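Thursday, tidying the stationery and small bits

Started just after nine. The plan from last week was to go through everything small that lives on or near the tables and get it into one system, so that people stop opening four drawers to find a pen. Got through about two thirds of it.

Emptied the two grey drawers by the door first. Most of what was in there was pens and markers. I tested every one on scrap paper, one long stroke and then a short word. Total tested 252. Of those, 68 went in the bin: dried out, split nib, or no cap and clearly not coming back. The rest are sorted by type and not by colour, because last time we sorted by colour the whiteboard markers and the permanent ones ended up together and the big board by the sink still shows it.

Types as they stand now:

Whiteboard markers, in the long tub.
Permanent markers, in the short tub with the lid. Keep the lid on.
Ballpoints and pencils, loose in the top drawer.
Highlighters, a handful, same drawer at the back.

The Odow tubs we ordered in May are a bit too shallow for the longer markers. They fit if laid flat but not upright. I'd hoped to stand them up so you could see the caps. Not worth sending back, but if we order again go for the next size.

Staplers. We have too many and most of them jam. Tried each one on two sheets, then on ten. Anything that failed on two sheets is in the repair box. The ones that managed two but not ten are fine for everyday use and have a strip of white tape on the underside. Staples are a mess, there are at least two sizes mixed in the same tin and the wrong size is what causes half the jams. Spent longer than I wanted picking them apart. Unopened staple boxes are now on the second shelf with the paper.

Cups. The clear plastic ones keep turning up with things in them: paper clips, screws, once a piece of chalk. I don't mind them as holders for the very small stuff but they fall over as soon as there's more on one side than the other. A spoonful of the heavy washers in the bottom helps. Tried it with three and they stay put when the table is knocked. Please don't drink out of any cup that has been on the tables, there is a fresh sleeve in the kitchen.

Bins. Settled on the clear ones with the cutout handles for anything in daily use, one per table. I had wanted the Drindska boxes with dividers, but you can't see what's in them without taking the lid off, and then the lid ends up on the floor. Clear bins, no lids, contents visible from the side. Label goes on the short end, low down, so it doesn't hide what's inside. Used the Jarkis label tape for the first few and it lifts at the corners after an hour or so. Wiping the plastic with a damp cloth first and letting it dry made a difference — the later ones are still flat this afternoon.

Counted the paper clips, which was silly, but I wanted to know if we need more. 533 of the ordinary size. We don't need more.

Rule for the tables, for now: at the end of the day the loose things go back in the bin and the bin stays on the table. No sorting needed at that point, just in the bin. Sorting into tubs happens once a week and I'll do it for the first month to see how long it takes. If it's under twenty minutes I'll ask for a rota.

Caps are the thing I haven't solved. They come off, they roll, and a marker without one is dead by the next morning. I've started a jar of spare caps on the windowsill. Most fit more than one make.

Still to do: the cable drawer, the tape (five part rolls of the same brown one), and the box marked Sarmiento at the bottom of the tall cupboard, which has rulers in it and some kind of hole punch. Ask before throwing any of that out. Also need a damp cloth over all the tabletops once they're clear, there's marker on at least one of them and it came off with a bit of washing-up liquid when I tried a corner.

Stopped at half past four.
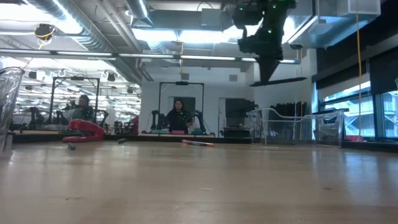 Stapler, markers, cup and clear bin on the tabletop.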